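Ticket 2521 — Label printer skips every second label
Opened by: Nelli Jääskeläinen, Wurnorcombe stockroom
Assigned to: Li-hua Shek
Status: Resolved

Printer feeds one blank after each printed label. Started after we changed to the new Satalberg rolls (2000 per roll). Restarting did nothing.

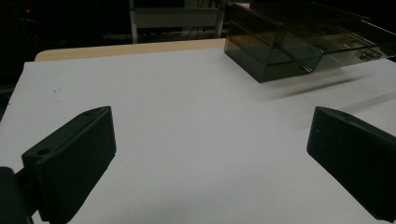 Attachment 1: white work surface

Li-hua Shek: Label length in the driver is still set for the old stock. Please run gap calibration — hold Feed until the light blinks 2 times, then let go.

Nelli Jääskeläinen: Done. Better, but the text now sits too low and the last line of the address is missing.

Li-hua Shek: Set top offset back to 0 and reload the template from the shared drive.

Nelli Jääskeläinen: Printed 465 labels this afternoon, no blanks. OK to close.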